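Search this notebook Go

Tuesday, February
Posted by Carla Daher

Bench 2, continued from last week. Goal is still to settle the hole pattern on the green rings before we print the full lot for Gimmont.

Printed 3 more overnight. First one lifted at the rim, tossed it. The other two came off flat. Cleaned the center holes with a deburring blade and wiped them down. Job numbers are 1651 for the old pattern and 3895 for the new one – write it on the bag, not on the part, the marker bleeds into the filament.

Table top needs a going-over at some point. Smudges all over it, and the knots make it hard to find anything small that gets dropped. I swept up around 40 minutes' worth of trimmings and still found more under the vise.

Green ring out flat on the wood, blue cordless screwdriver within reach for the cover screws. Keep the clutch low on the plastic.

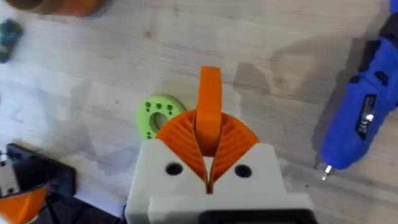
Tannous thinks the small perforations are too close together on the new pattern and would rather drop a row than go thicker. His worry is that the web between holes tears when the ring is pulled off the mandrel. Fair point. I have only pulled two off so far and I was careful with both.

Plan for the afternoon: reprint 3895 with one row fewer, same thickness, same spool. If the Steltix spool runs out, stop and do not switch to the Trindosura partway – the greens don't match and they shrink differently.

Still to do: order blades, find the missing 2 mm driver bit, label the drawer.

Contact the shop | Copyright bench notes | Back to top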